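Gavdale Community Help
Buildings and Maintenance

Interior brick wall sheds dust onto the floor. Is a sealer appropriate?

Isabelle Fraser
Gavdale

I am writing on behalf of the Mekudow Reading Society, which leases one ground-floor room in an older building. One wall of the room is exposed brick, 145 square feet in area. The plaster was removed before our lease began. Fine reddish dust and small grains of mortar collect on the floor along the base of the wall, and the amount increases noticeably in January and February, when the heating is in constant use.

The room is swept before each meeting, but a new line of dust is present by the next one. A member has offered to apply a clear masonry sealer at no charge. The landlord has no objection in principle, provided the work does not harm the wall. I would be grateful for guidance on the following points. Is a sealer suitable for old brick on the inside of an outside wall? Should the mortar be repaired first? Is there any preparation that an unskilled person should not attempt?

There is a faint white deposit on the lowest courses. I do not know whether it is related.

MacLeod
Member

A sealer will be satisfactory. Our office used a water-based one from the hardware store on a brick chimney breast, two coats with a brush, and the dust stopped. Please vacuum the wall before application. The finish was slightly shinier than we would have preferred, so a matte product is recommended.

Nengate Building Advice Desk
Contributing organization

We would ask that the sealer be postponed until the white deposit has been investigated. Such deposits are usually salts, carried to the surface by moisture and left there as the moisture evaporates. A chimney breast in the middle of a heated building is a different case from an outside wall, and the result reported in the previous reply should not be taken as a guide to this one.

If moisture is entering the wall and the inner surface is closed with a film-forming product, salts may crystallize behind the film. The face of the brick can then break away in flakes. This damage cannot be reversed, and in our experience removing the sealer afterward often takes more of the brick with it.

We suggest the following order of work.

Begin outside. Inspect the gutter, the downspout and the level of the ground against the wall. Soil or paving that has risen above the inside floor level is a frequent source of damp in the lower courses. Any defect found should be corrected by the landlord before work begins indoors.

Brush the white deposit away with a dry, stiff, non-metallic brush and collect it with a vacuum. Do not wash it. Water returns the salts to the brick. Note whether the deposit comes back and how high it reaches.

Record the humidity of the room. The increase in dust during the heating season is consistent with a wall that dries quickly at the surface. Of the inquiries we received on this subject last winter, nearly 80 involved a heater placed directly against the brick. If this applies, please move it.

Test the mortar by drawing a wooden stick along several joints. If it can be scraped out with light pressure, the joints should be repointed with a lime mortar by a person experienced with old masonry. Hard cement mortar should not be used. Grinding out joints with a power tool is not work for an unskilled person, as the edges of the brick are easily cut and the dust is hazardous to breathe.

Only when the wall has remained free of deposit for 5 months should a surface treatment be considered. A thin limewash is generally the safer choice, as it allows moisture to pass. If the appearance of bare brick must be kept, a vapor-permeable consolidant may be tried on a small area behind furniture. The manufacturer's instructions on ventilation must be followed.

In the meantime, a washable mat along the base of the wall will reduce sweeping. It should be lifted after each meeting so that the floor beneath can dry.

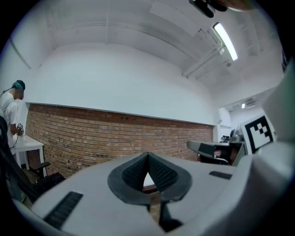

Related topics

Repointing with lime mortar: what to ask a contractor
White deposits on basement walls
Tenant and landlord duties for damp repairs
Choosing a floor finish for a meeting room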